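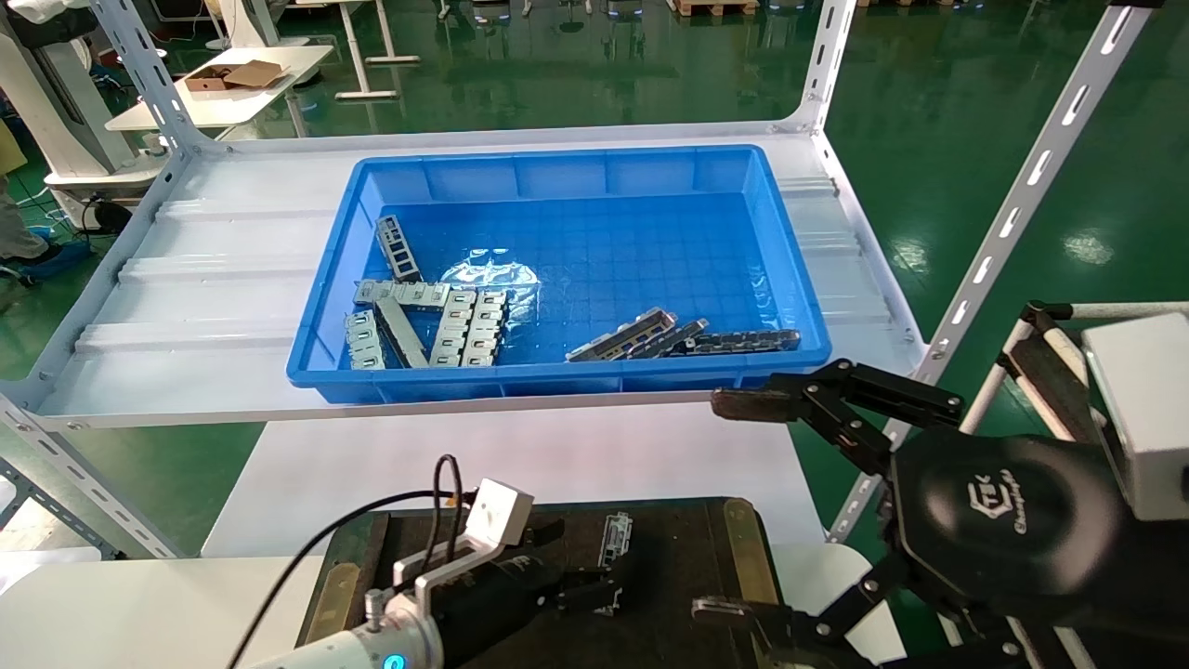 Am Bad könne es nicht liegen, hieß es gestern aus der Spätschicht, die Konzentration sei bei jeder Titration im Soll gewesen, und wer Flugrost suche, solle lieber bei der Lagerung anfangen als beim Reiniger.

**14. Apr. 2026, Flugrost nach der Wäsche, Fortsetzung**

Der Einwand ist notiert. Zum Teil deckt er sich mit dem, was ich gestern gesehen habe, zum Teil nicht. Ich schreibe es der Reihe nach auf, damit wir beim nächsten Mal nicht wieder bei null anfangen.

Stand bisher: Charge 1041 für Bagheri, Stanzteile aus Kaltband, unbeschichtet, wurde gewaschen, getrocknet und über Nacht abgestellt. Am Morgen braune Punkte, vor allem an den Schnittkanten und in den Fensterecken. Auf den Flächen fast nichts. Mit dem Daumen lassen sich die Punkte verwischen, sie sitzen also nicht tief, aber Bagheri nimmt so etwas nicht an. Im November hatten wir dasselbe Bild schon einmal. Damals wurde das Bad komplett neu angesetzt, danach war Ruhe. Den Grund haben wir nicht gefunden, und im Buch steht nur »Bad neu, i. O.«.

### Bad

Das Reinigungsbad fasst 2000 Liter und läuft mit Fletley, mild alkalisch. Gestern titriert, zweimal hintereinander, beide Werte im Soll. Insofern hat die Spätschicht recht.

Was die Titration nicht zeigt, ist der Ölanteil. Der Skimmer lief, aber das Band war glatt und hat kaum etwas mitgenommen. Habe ein Becherglas gezogen und stehen lassen. Nach der Mittagspause lag oben eine deutliche Schicht, darunter war die Probe milchig. Das Stanzöl von Storberg setzt sich laut Datenblatt ab, sobald die Umwälzung aus ist. Bei uns ist sie nie aus, auch am Wochenende nicht. Den Skimmer haben wir bisher immer bei laufender Pumpe betrieben.

Temperatur an der Anzeige 50 °C, mit dem Handthermometer nachgemessen, passt.

### Spüle

Hier wird es interessanter. Die zweite Spüle hat einen Leitwert, der gegenüber dem letzten Eintrag deutlich gestiegen ist. Der Überlauf war fast zu, jemand hatte das Ventil wohl beim Putzen angefasst. Wieder aufgedreht und mit Lackstift markiert, wo es stehen soll. Ein Schild wäre besser, mache ich, wenn der Drucker wieder ein Band hat.

Aufgesalzenes Spülwasser würde die Kanten erklären. Dort bleibt der Tropfen am längsten hängen, und beim Trocknen bleibt alles zurück, was im Wasser war. An den Schnittkanten ist außerdem frisches Metall ohne Ölrest aus dem Walzwerk. Auf der Fläche ist vermutlich noch ein Hauch Schutz übrig, auch nach der Wäsche.

Dagegen spricht, dass die kleineren Teile aus demselben Korb sauber geblieben sind. Die lagen allerdings oben. Wieder so ein Punkt, den man nachträglich nicht mehr klären kann. Ab jetzt Lage im Korb mit aufschreiben.

### Trocknung

Umluft lief normal, Filter vor Kurzem gewechselt. Teile nach dem Trockner in die Hand genommen, außen trocken. Dann zwei aneinanderliegende Teile auseinandergezogen, dazwischen war ein Film. Der Korb war schlicht zu voll. Bei flachen Teilen mit Ausschnitten legt sich gern eins auf das andere, und dann hilft auch die längste Trockenzeit nichts.

Wir hatten dafür mal Einlegegitter. Zwei davon habe ich hinter dem Härteofen wiedergefunden, verbogen, aber brauchbar. Gerichtet und gereinigt. Das dritte fehlt weiterhin.

### Lagerung

In der Halle 22 °C beim Abstellen, nachts geht das Tor zur Verladung auf und die Temperatur fällt. Wie weit, weiß ich nicht, der Logger hatte keine Batterie. Neue eingelegt. Kondensat ist also möglich, hier gebe ich der Spätschicht recht. Nur war die Nachbarcharge am selben Platz in Ordnung, und die hatte vorher Diltemero bekommen.

Damit bin ich beim eigentlichen Thema. Bagheri möchte die Teile ohne Konservierung, es wird dort geklebt. Diltemero geht rückstandsarm weg, steht so im Merkblatt, aber eine Freigabe vom Kunden gibt es nicht. Ohne schriftliche Freigabe kommt nichts auf die Teile. Anfrage ist heute früh raus, mit Merkblatt im Anhang. Bis dahin müssen wir so zurechtkommen.

### Versuch von heute

Drei kleine Posten aus derselben Ringbreite, alle mit Fletley gewaschen:

- Posten A: wie bisher, voller Korb, alte Spüle (dafür vor dem Aufdrehen Wasser abgezapft und im Eimer gespült)
- Posten B: voller Korb, frische Spüle
- Posten C: Einlegegitter, frische Spüle

Nach dem Trocknen alle drei auf dasselbe Blech und in die Nähe des Tors gestellt, Logger daneben. Abgedeckt ist nichts. Handschuhe bei allen Posten, die neuen aus Nitril. Die Baumwollhandschuhe vom Richtplatz sind voller Öl und haben in der Wäsche nichts verloren, bitte dort auch keine mehr hinlegen.

Erster Blick nach vier Stunden: A hat an einer Kante einen Ansatz, gelblich, kann auch Rückstand vom Spülen sein. Klebestreifen draufgedrückt und ins Buch geklebt, siehe Rückseite. B und C blank. Daraus folgt noch nichts, die Nacht fehlt. Spülen im Eimer ist auch nicht dasselbe wie in der Anlage, das Teil bewegt sich anders und das Wasser war kälter. Falls A morgen braun ist und B nicht, wiederhole ich A trotzdem noch einmal in der Anlage mit gedrosseltem Überlauf.

Nebenbei: Die Charge 1041 selbst steht gesperrt im Regal hinter der Waage. Ein Nachwaschen wäre möglich, ich würde aber warten. Wenn wir jetzt alles durch die Anlage schicken und es sieht gut aus, wissen wir genauso wenig wie nach dem Neuansatz im November.

### Offen

- Umwälzung am Schichtende abstellen, Skimmer weiterlaufen lassen, am Morgen Becherglasprobe. Spätschicht ist damit einverstanden, Zettel hängt an der Pumpe.
- Skimmerband aufrauen oder ersetzen. Ersatz liegt nicht im Lager, Preis erfragen.
- Leitwert der Spüle täglich in die Liste, Spalte ist angelegt.
- Bei Storberg nachfragen, ob sich am Stanzöl etwas geändert hat. Das letzte Fass roch anders als das davor, kann Einbildung sein.
- Rückmeldung Bagheri wegen Diltemero abwarten.
- Drittes Einlegegitter suchen, sonst nachbauen.

Morgen früh Posten A bis C fotografieren, vor dem Anfassen, und Logger auslesen. Wer zuerst da ist, lässt das Blech bitte stehen.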